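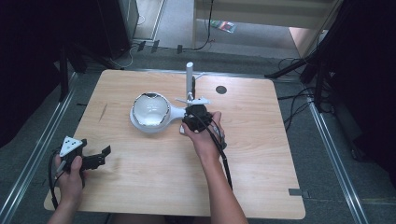 Récipient blanc à manche court, sur une table en bois clair.

Les cambriolages dans le journal local : ce que j'ai lu, ce que j'ai compté
Rapport de projet, version rendue le 2026-06-06

Au départ je voulais travailler sur les procès, et puis je me suis vite rendu compte que je n'aurais jamais le temps d'assister aux audiences. J'ai donc pris un sujet plus modeste, qui me trottait dans la tête depuis que la cave de mon immeuble a été visitée : comment la presse de Gruvau raconte-t-elle les cambriolages ? Ma voisine avait découpé l'article (quatre lignes !) et elle était furieuse, il y avait deux erreurs dedans, dont le nom de la rue.

J'ai dépouillé les pages « faits divers » de l'édition de Gruvau, en ligne et sur papier, soit 2808 articles. Oui, c'est long. J'ai lu les titres, puis le texte complet dès qu'il était question d'un vol dans un logement, une cave, un garage ou un commerce. À l'arrivée, j'en ai gardé 171. Neuf étaient en fait des reprises presque mot pour mot du même texte, parfois avec juste un titre changé, et je les ai retirées. Mon corpus définitif compte donc 162 articles.

Pour le classement, j'ai utilisé Ambrose, le tableur partagé de notre promo, avec une ligne par article. Je notais le quartier, le type de lieu, la source citée, la longueur et la présence ou non d'une suite. La colonne « source » m'a donné du fil à retordre. Quand le journaliste écrit « selon nos informations », on met quoi ? J'ai fini par créer une case à part, et elle s'est remplie plus vite que prévu.

Côté résultats, ce qui m'a le plus frappée, c'est la géographie. Sur les 162 articles, 70 parlent d'Oltholm, le quartier derrière la gare. À le lire, on croirait qu'on ne cambriole que là-bas ! Mais attention, je n'ai pas pu obtenir les chiffres par quartier auprès du commissariat, donc je ne peux pas dire si c'est exagéré. Je peux seulement dire qu'Oltholm prend beaucoup de place, et que le nom du quartier est souvent dans le titre. Pour Seltovmont, sur les hauteurs, on lit plutôt « une villa » ou « un pavillon cossu », et il faut descendre au deuxième paragraphe pour savoir où ça se passe.

Autre chose : les suites. Une arrestation donne parfois un second article, un dossier classé presque jamais. Le lecteur reste avec la porte forcée et les bijoux envolés – et puis plus rien. Les victimes parlent peu, en général une phrase, souvent la même idée du « on ne se sent plus chez soi ».

Ce que je referais autrement : j'ai commencé à coder en avril sans grille écrite, et j'ai dû reprendre tout le début quand j'ai changé d'avis sur les tentatives (je les ai finalement incluses). J'aurais aussi voulu un deuxième lecteur pour vérifier mes choix, surtout pour le ton des titres, que j'ai abandonné parce que je me contredisais d'un jour à l'autre.

Le tableau complet est en annexe, avec les titres exacts et les pages. Les reprises écartées sont tout en bas, en gris.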